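Clilden Planner Support
Ticket 816: Floor finish resets after saving a room
Product: Clilden Planner (desktop)
Category: Materials and Finishes
Status: Solved
Opened: 4/25/19

Original report

I am laying out a den and a back hallway for a remodel. I set the cabinets and the floor finish in the den, save the plan and close the program. When I open the plan again the cabinets are fine but the floor has gone back to the default finish. The wall color stays. The hallway floor stays too, which is the part I don't understand, because I picked both floors from the same list.

I have tried this with the plan saved to my documents folder and to a USB drive. Same result. No error message comes up when I save or when I open.

The finishes are from the Ustgate flooring pack. The cabinets came with the program.

Reply from support

Thanks for the details. Please check the following and let us know what you find.

Open the plan, click once on the den floor and look at the Finish line in the side panel. Tell us whether it reads Default or Missing. Those are two different problems.

Then go to Tools, Libraries and see if the Ustgate pack is listed as Installed or as Linked.

Also tell us how the den was made. A room drawn with the Room tool and a room made by splitting a larger one are stored differently.

Customer

It reads Default. The pack is listed as Linked. I never chose that, it may have been that way from the start.

The den was split. I drew one large room first and put a wall through it, and the far side became the hallway.

Reply from support

That helps. Linked means the program reads the finishes from wherever the pack was first unzipped. If that folder was in Downloads and has since been moved, a plan can lose a finish the next time it opens. It would normally say Missing in that case, so the link may not be the whole story, but please fix it first.

1. Close all plans.
2. Go to Tools, Libraries and select the Ustgate pack.
3. Click Remove. This takes it off the list and does not delete your files.
4. Click Add, browse to the pack and choose Copy to library.
5. Restart the program, apply the finish to the den, save, close and reopen.

Customer

Did all of that. The pack now says Installed. The finish held for one save. I moved the dividing wall 3 inches, saved again, and the den floor was back to default when I reopened it. The hallway was still fine.

Reply from support

We can reproduce it now. We drew a room, split it, set a different finish on each side and moved the wall. The newer side keeps its finish. The older side loses it on the next open.

When a room is split, the older side keeps the floor record of the original room. Moving the shared wall makes the program rebuild that record on open, and the rebuild uses the finish the room had when it was first drawn. Your original room was drawn with the default finish, so that is what comes back. Wall color is stored on the walls and is not affected.

Until there is an update, this works:

1. Move the dividing wall to where you want it and leave it there.
2. Right-click the den floor and choose Detach Surface.
3. Apply the finish again.
4. Save under a new file name.

A detached floor will not follow the walls if you move them later. Use Reattach before any more wall changes, then detach again when you are done.

Customer

Detached it and saved as a new file. I have opened and closed it 7 times and the floor stays. I also opened it on my laptop and it was right there too. I will leave the wall alone.

One small thing: Detach Surface was grayed out until I unlocked the room layer. You may want to add that to the steps.

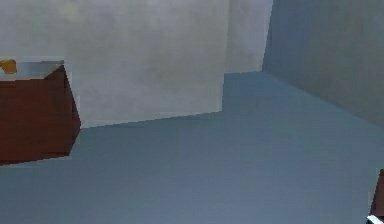 Solution

The floor finish on the older side of a split room goes back to the original finish after the shared wall is moved. Unlock the room layer, detach the floor surface, apply the finish again and save to a new file.

Rooms drawn separately with the Room tool are not affected. Cabinets, doors and wall colors are not affected.

If the Finish line reads Missing, the cause is a linked pack. Copy the pack to the library as described in the second support reply.

Update from support

Fixed in the August release. Plans saved in older versions need to be opened and saved once in the new version before the fix applies. Floors that were already detached stay detached, and you can reattach them from the right-click menu.

2 other tickets with the same cause have been merged into this one. Ticket closed to new replies.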